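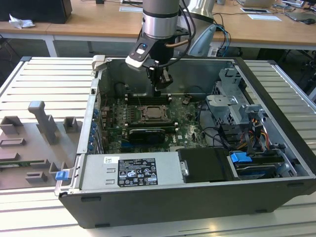 The cell during memory work on a Dell tower

Progress report to the Wosen fund, disassembly cell, Sisach site
Tuesday, April 21, 2026

Most of this one is about the fault, so I'll start there. In our last report I told you the memory job was the easy one. Well! We've now run 700 attempts at pulling and reseating modules, and 463 went through without anyone stepping in. I was hoping for a lot better by now.

The trouble is the downward force. When the fingers go in at the slots, the arm is supposed to stop as soon as it feels the board push back. On the bad runs it reads that push late and keeps going, and twice it leaned on a board hard enough to bend it before the protective stop kicked in. No one was hurt (the hands-off rule held both times), but one board is scrap and we bent a fingertip. 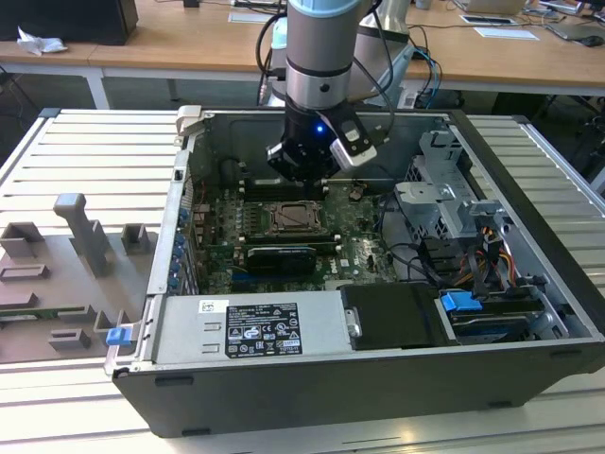 Arm down inside the open case, fixture board to the left

We spent a week blaming the Kosmont force sensor, which was unfair of us. The sensor is fine. The zero reading was being taken before the arm had settled, so whenever the cables swung a little — and they always swing a little — we started each run with a wrong baseline. Gagnon sent us a patch in January that was meant to wait for things to calm down, and we'd installed it on one controller and missed the other. That one's on me.

Both controllers have it now. I also dropped the approach speed near the board and set a hard force limit that trips well before anything bends. It's slower, and you'll see that in the cycle times, but I'd like to keep it that way until we have 250 clean runs in a row. 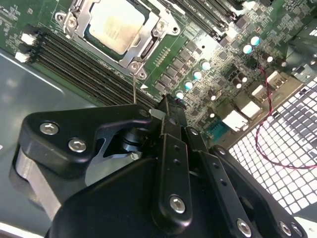
Server boards worry me more than the desktops do. There's so much packed in close to the slots, and a finger that drifts sideways has plenty to hit. For now every server run has a person at the stop button, and we don't leave the arm working on one over lunch.

Money is okay. The new fingertips and replacement board came to 666 francs, out of the spares line. I'd like to move the demo back a month — could you let me know if that's a problem on your end?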